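12/20/18
By the author, Gralteo

Second coat on the north wall of the living room went on this morning. The color is Plulevance, a muted clay, and it reads grayer than the sample card did under the store lights. Two coats will do on the primed section. The patch by the window, where the old dark green was, needs a third.

Wall length measured again at 1679 mm between the door trim and the corner. The Vanik shelf unit is 1319 mm wide, so the remainder is 360 mm. I had planned to center it, which leaves 180 mm per side. With the lamp on the left that is too tight for the shade, so the unit moves right and all the spare width goes to the lamp.

Curtain fabric from Đinh arrived, 3 panels, lined. Color match against the dried paint is acceptable in daylight and poor under the ceiling bulb. Will change the bulb to a warmer one before deciding. The hem is 20 mm longer than ordered - I can live with that, the floor slopes at that end anyway.

Kitchen stays white until April. I looked at carrying the clay through the doorway and decided against it, as the cabinet fronts have a blue cast and the two sit badly together. A flat off-white on the walls would be easier. Still to do: caulk the baseboard, refit the outlet covers, return the unopened can.
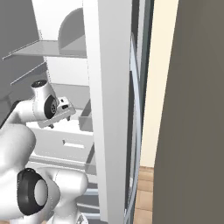

White arm at the open refrigerator, gripper empty.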